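Last updated: August
Reading time: 2 min

Subject: Re: [groltton-parish] Harvest supper and the hall booking

Nina wrote:

> Could someone confirm which evening we have the hall for the harvest
> supper? I had it down as the same evening as Evensong at Nulcombe,
> and half the choir will be over there. Also, is the collection going
> to the roof again or to the food bank? People have asked me and I
> didn't know what to tell them.
>
> Nina

Nina, all,

The hall is ours from 5 until late. Evensong at Nulcombe has been moved forward to 3, so the choir can sing there and still get back to Groltton for the meal. I spoke to the vicar at Nulcombe this morning and she is happy with that. Anyone who needs a lift should put their name on the sheet in the porch.

The collection is for the food bank. The roof appeal stands at £1,387 and stays open, but the PCC agreed in the spring that harvest money would go to the food bank, tins as well as cash. Please no fresh fruit this year apart from what goes on the window sills. Last year we had marrows left in the vestry for a fortnight.

Other things while I am writing:

1. Tickets. We can seat 77. Please don't promise places to anyone until they have paid, and let me have the stubs back with the money.

2. Hymns. "We plough the fields" and "Come, ye thankful people" are both in. I would like one the children know as well, so if the Sunday school leaders have a preference, tell me before the service sheets go to print.

3. Food. Ham, baked potatoes and salad as before, with a vegetable pie for those who want it. Crumbles are still needed. Label your dish on the underneath.

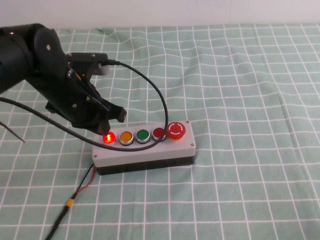 4. Wultevero. The link parish has written to say their own harvest service is the same weekend and they will be praying for us by name. I will read the letter out at the notices. If you would like to sign the reply, it will be on the table at the back of church.

5. Setting up. The hall is unlocked from 3, but most of us will be at Nulcombe then, so I need a few people who are not in the choir to put the tables out.

Xolani Mabuza
Churchwarden, Groltton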